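Kitchen robot open day leaves plenty to prove

Fleltuvden opened its workshop to the public for an afternoon in June, promising a look at "the kitchen help of tomorrow." Visitors who came for dinner went home hungry.

The company, which rents space in the Ukudberg business park, says it wants machines to handle the dull parts of restaurant work, starting with stirring, scraping and putting utensils away. It has collected 1750 recordings of people doing those jobs with hand-held grippers, and says software will learn from them.

How much it has learned so far was hard to tell. Most of the demonstration was done by staff, who squeezed the grippers themselves while guests watched. A promised run with no human hand on the controls was moved from 2 p.m. to 4 p.m., then dropped from the program.

"We would sooner show the real work than a trick," said Luana Dantas, who led the tour.

Benito Quintana runs a lunch counter with eight employees and had driven in to see whether any of this could help him. He was not sold. "I saw a person hold a spatula with extra steps," he said. "My cook can hold one now — and he can tell when the onions are burning."

Dantas would not give a price or a delivery date. Asked how often the software drops things, she said the figures were still being checked.

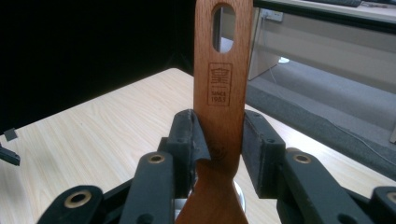 A wooden spatula held between the pads of a hand-held gripper at the Fleltuvden open day.

Forty-nine people signed the guest book. Fleltuvden says a second open day will follow, this time with the unassisted run. It has not said when.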